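Ticket 235: hand stops responding during remote demos, Kistby site
Opened Tuesday, 09:40. Priority: normal.

Fault as reported: while the operator is driving the robot through the bin task on the Palumbo headset, the fingers stop following the glove. The arm carries on as usual. Demos 100 to 155 were recorded before the fault was noticed and need checking.

Tried so far: restarted the glove, swapped its battery, recalibrated the hand twice. No change. The fault comes on when the arm reaches down low over the yellow trash box. 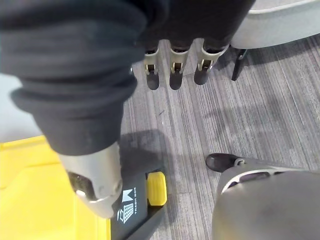

Posted by Esteo support desk, 14:15

Checked the logs from the Bondinetti controller. Finger commands drop out for 2 seconds at a time, always with the wrist well bent and the arm low. The glove is still sending, so the fault is on the robot side.

Please do the following before recording again:

Power down and roll the sleeve back from the wrist. Check the hand cable for a pinch and reseat the plug.

Leave slack in the cable, then refit the sleeve.

Run one demo slowly, with the fingers opening and closing all the way down to the lid.

Keep the chair further from the bin if the operator needs room to turn.

Do not delete the suspect demos yet. Send us the list and we will mark the ones with gaps.

Status: waiting on site.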